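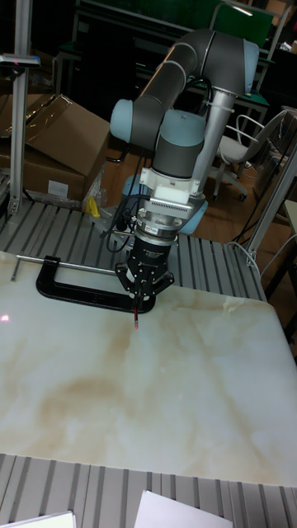 Last changed: July 7, 2023

6. What We Learned from the Open Day

Figure 2. The arm at the board during the Penudcombe open day setup, with a red drawing tool held upright in the gripper and the C-clamp beside it.

I should admit up front that this section is less tidy than the ones before it. The open day at Penudcombe was never planned as an experiment, and we had no protocol beyond "let people watch and write down what they ask." But 20 visitors signed the sheet at the door, and their questions changed how I think about our drawing task, so Lizelle Zwane and I agreed it deserved its own section (she wanted an appendix, I won).

We ran the same pen-path routine as in the lab trials, with the arm over the marble-patterned board and the tool held straight up and down (Figure 2). Nostilix, our path planner, was left on its usual settings. The only thing I changed was the pause before contact. In the lab we keep it so short that you'd hardly notice it, and with people standing there I stretched it out so I could talk through what was coming next. I thought the longer pause would be boring. It was the part people liked best! They leaned in, they went quiet, and then they started guessing where the tip would land.

That guessing is really what I want to report. Most visitors looked at the wrist and tried to work out the direction of the next stroke from the way it was turned. With our arm that's a poor clue, because the planner can settle on quite different arm poses for the same point on the board. One visitor from Degefa, who works with packing machines, skipped the wrist entirely and watched the tip, and her guesses were far better than mine. I've been running this thing for months, so that stung a little.

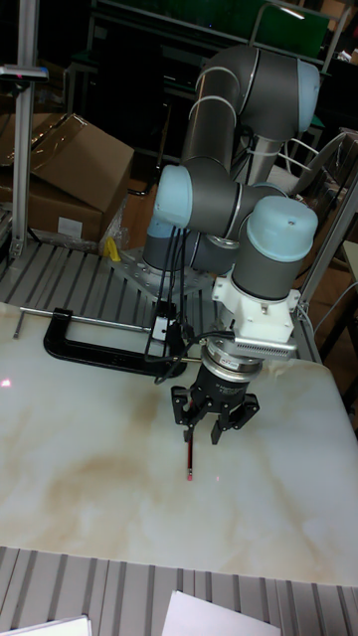
The other question that kept coming up was about the clamp. People wanted to know if the arm "knew" it was there. It doesn't see it in any sense a visitor would mean: we enter the clamp as a keep-out volume by hand, and Nostilix plans around that volume. I gave this answer so many times that I got lazy and started saying "we told it," and Lizelle pulled me up on it later, quite rightly. Telling suggests a conversation. If somebody moves the clamp and forgets to edit the file, the planner goes on avoiding the old spot and is perfectly happy to drive through the new one.

So we've added a step to the setup described in Section 2. Before any run, the operator now jogs the arm slowly along the edge of the keep-out volume with the drawing tool raised, and checks by eye that the gap to the clamp looks right. It's dull work, and I grumbled about it, but I'd want it in place before we take the setup to the Gresley building in the fall, where the table will get moved between sessions.

I don't want to claim too much from one afternoon. We wrote the guesses down on paper, people overheard each other, and the ones who stayed longest were the ones already keen on robots. A proper version would have visitors guess alone, before the arm starts its descent, with the pause length varied between groups. We have the routine ready for that and are still arguing over how to score a near miss.

Search this site: enter keyword Go

20 shares | 6 comments

Related items
Keep-out volumes in Nostilix: setup notes
Pause length and contact in pen-path tasks
Getting to the Gresley building
Penudcombe open day: sign-up and directions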